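# Workshop tips: adhesives, trimming and storage for card making

Notes apply to cardstock between light and medium weight. Heavier board behaves differently under a blade and is not covered.

## Cutting and scoring

- Change the trimmer blade when the cut edge shows fibers on the underside. A dull blade pulls the stock toward the rail and the panel comes out slightly trapezoidal.
- Score before trimming to final height. The fold can then be matched to the true center.
- Fold with the grain. To find the grain, bend the sheet gently both ways. The direction with less resistance runs parallel to it.
- Score on the side that becomes the outside of the fold (the valley of the score faces out, the ridge ends up inside). Most beginners do the reverse and get a cracked spine.
- Burnish the fold through scrap paper. Bone on bare dark stock leaves a shine that does not come out.

The self-healing mat should be stored flat. A mat left leaning against a wall through a warm month takes a curve, and panels cut on it will not be square. Weight on top helps very little once the curve has set.

## Choosing an adhesive

| Joint | Adhesive | Notes |
|---|---|---|
| Flat panel to card base | Tape runner or thin liquid glue | Liquid gives a few seconds to reposition |
| Die-cut words | Liquid glue, fine tip | Apply to the back of the letters, sparingly |
| Raised layer | Foam squares | Place one in each corner and one in the center |
| Vellum | Tape hidden behind another layer | Liquid glue shows through |
| Acetate window | Double-sided tape, narrow | Keep fingerprints off the inner face |

Inked watercolor panels usually need a stronger bond than plain cardstock. The sheet has been wetted and dried and will try to curl again. Press it under books for 12 hours before mounting, face down on clean copy paper.

I buy liquid glue in the large Serkance refill and decant it. The small bottles sold by Idov have a better tip, but the cap threads strip after a few refills. My glue shelf in Werkville is unheated, and glue that has been frozen goes lumpy and does not recover. Bring it indoors before the first hard night.

## Working from a squeeze bottle

1. Fill to three-quarters. A full bottle drips as soon as it is picked up.
2. Store it tip down in a cup with a damp sponge in the bottom. The glue stays at the nozzle and no air has to be pushed out first.
3. Hold the bottle low on the body and squeeze slowly. Pressure near the shoulder gives less control.
4. Test on scrap. The first bead often contains air.
5. Wipe the tip after each panel. A dried collar around the opening sends the bead off to one side.

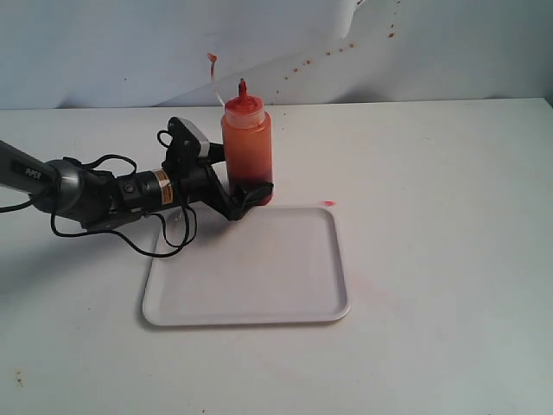

A clogged tip can be cleared with a straight pin, inserted and turned. Do not widen the hole. If the pin will not go in, unscrew the tip and soak it in warm water for 10 minutes, then rinse from the wide end. Leave a stainless pin in the tip between sessions. Plain steel rusts and stains the first bead brown, a fault that shows badly on white stock.

Beads should be thin enough that nothing comes out when the layers are pressed together. If glue does come out, leave it until it turns rubbery and roll it off with a crepe eraser. Wiping wet glue spreads it into the surface, and the patch will resist ink afterward.

## Storing stock

Keep cardstock upright in closed boxes, sorted by color first and by weight second. I use the Sekiguchi magazine boxes, which are deep enough for a full sheet. Scraps smaller than a playing card go in one envelope per color family and are used for die-cut leaves and test beads. Label the box end with the paper name and the supplier's color number, as reds and oranges from separate batches rarely match and the number makes reordering simpler.

Silica packs belong in the box with the watercolor paper. Replace or re-dry them in March and again at the end of summer.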